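Jurnach wireless mouse: three weeks on the kitchen worktop

Posted August 31, 2026

I don't get on with trackpads. I never have. I do most of my work at the kitchen worktop, and every couple of years I decide that this time I'll learn the gestures, and after a few days I'm back to shopping for a mouse. This year's is the Jurnach, bought from Dresport's online shop, where it had 2,266 ratings and the sort of glowing comments that make me suspicious before I've read to the end. "Changed my life," one of them said. It's a mouse.

I also had an old Pratuvik in a drawer, scroll wheel gone gritty, so I had something to compare it with.

Setting up

The leaflet is a single folded sheet in tiny grey type. It promises you'll be working "in moments". I put the battery in, plugged the receiver into the laptop and waited. Nothing. I turned it off and on, swapped to the other port, and then it woke up. After that it has connected each time I've switched it on, so I'll let them off, but "moments" was closer to ten minutes with some muttering.

The leaflet has no drawing of the underside, so you're left to work out the bottom of the thing for yourself. I had to turn mine over and tilt it to the light, and even then the little moulded markings are a strain. I wear reading glasses and they still beat me.

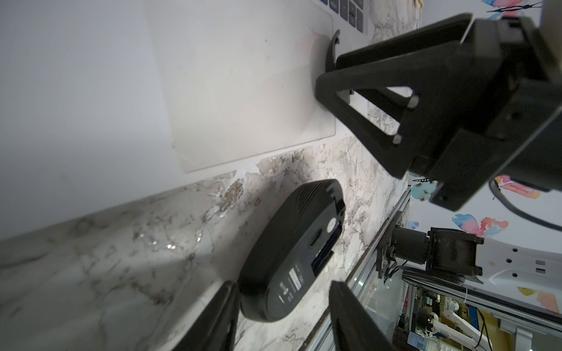 The underside, with its barcode label, next to the laptop.

The label is my first real grumble. Why put a white paper-looking sticker on the part that spends its life face down on a table? Mine hasn't peeled yet. The one on the Pratuvik did, and left a gummy patch that collected crumbs for the rest of its days. If Jurnach's starts to lift I'll take it off with a bit of cooking oil and be cross about it.

Does it work on a shiny worktop?

This was what I wanted to know, and the listing is vague about it. "Tracks on most surfaces" could mean anything. My worktop is white marble with grey and brown veining, polished, and the Pratuvik hated it. The pointer would skate off to the corner of the screen or refuse to budge, and I ended up using it on the back of an envelope.

The Jurnach is better. I expected to be writing that it was useless and it isn't. For email, browsing and filling in forms, it goes where I send it. Where it falls down is fine work. Dragging the edge of a column in a spreadsheet, it jumps a little just as I'm about to let go – every time, or so it feels when you're on your third attempt. Put a mat under it and the jump goes away. I tried a Lyimo cork placemat, a magazine and a tea towel. The placemat was good, the magazine fine, the tea towel a stupid idea.

So if you have a polished stone worktop, budget for a mat. I don't think a mouse sold for "any room in the home" should need one, but there we are.

In the hand

It's a plain black oval, and I find it slightly too low. After a long afternoon my palm is resting on the table more than on the mouse. People with smaller hands may get on with it better. The buttons are quiet, which I like early in the morning, and the scroll wheel has a soft, slightly mushy feel, which I don't. I keep going past the line I wanted.

Black plastic shows everything if you cook where you work. Flour, mainly. But then my trackpad is never clean either, so I can't pin that on the mouse.

Battery

The box says 335 hours. I haven't kept a log and I'm not going to. Nearly 3 weeks in, it's still on the battery it came with, and I've left it switched on overnight more than once. The listing also mentions a 2 year guarantee, but I couldn't find a word about it on the leaflet, so keep your order email.

Would I buy it again?

Probably, if the Dresport price stayed where it was, and with a good deal less excitement than those ratings suggest. It's an ordinary mouse that copes fairly well on a difficult surface. If you already have one that works on your desk, I can't see a reason to change. If yours skates about on stone like my old one did, try the placemat first. I wish I had, as the Pratuvik behaves quite nicely on cork and I could have spent the money on a new kettle.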